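Chapter 7
Comparing Grippers on a Disassembly Task

Roksolana Melnychuk

Chapters 5 and 6 dealt with grippers on the test bench, where the object is a steel block and the only question is how much force the fingers can hold. A bench figure is useful, but it says little about how a gripper behaves inside a crowded housing. In this chapter we compare two grippers, the Loltholm and the Heo, on a job with many small steps: taking parts out of a desktop computer and placing them in a tray.

The task was set up at the Banska laboratory in October and run until each gripper had completed 100 trials. The arm, controller and motion program were the same throughout. Only the gripper and its finger plates were changed. 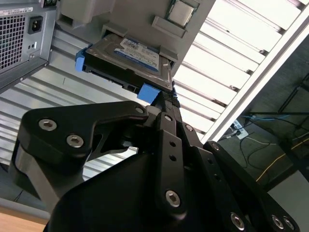 A drive in a caddy is a good first part for a comparison. It slides along one axis, it has tabs meant for human fingers, and it is heavy enough to tip if it is held at one end. A gripper with long fingers can reach the tab easily but gives up stiffness to do so. A short one is stiffer but brings its body close to the chassis. Section 7.2 shows how to measure both effects.

The controller, a Venevano, logs finger position and motor current. Set the current limit before the first trial and leave it alone. If it is changed partway through, the earlier trials can't be compared with the later ones.

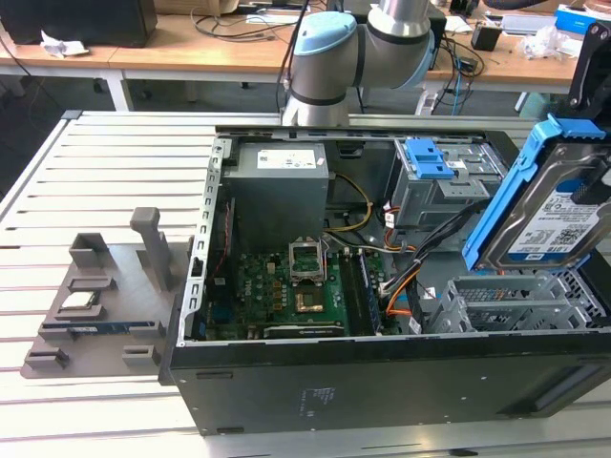
Camera placement also affects the results. A wrist camera gives a close view of the contact point, but the fingers can hide the part at the moment of gripping. A fixed camera keeps the whole case in view and has less detail. We recorded both and scored every trial from the two views together. 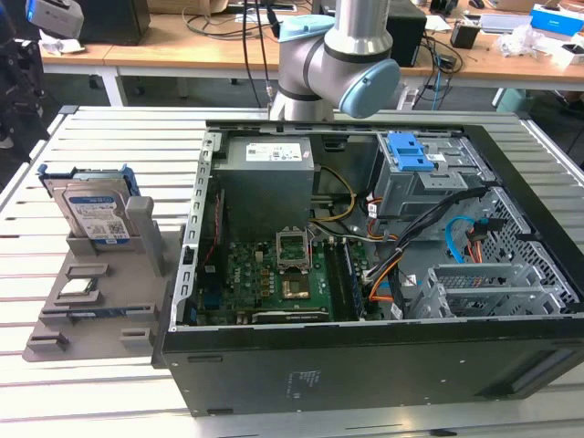
Scoring begins with a definition of a finished placement. A part counts as placed when it rests in its own holder and the gripper no longer touches it. The holders make different demands: the drive stands upright in the rear slot of the gray tray, while the CPU sits in a shallow pocket and the memory module lies in a long narrow slot. Record each part separately, even when one program handles all of them.

Across both grippers we logged 19 failed placements. They are listed by part in Table 7.1 and discussed in Section 7.4.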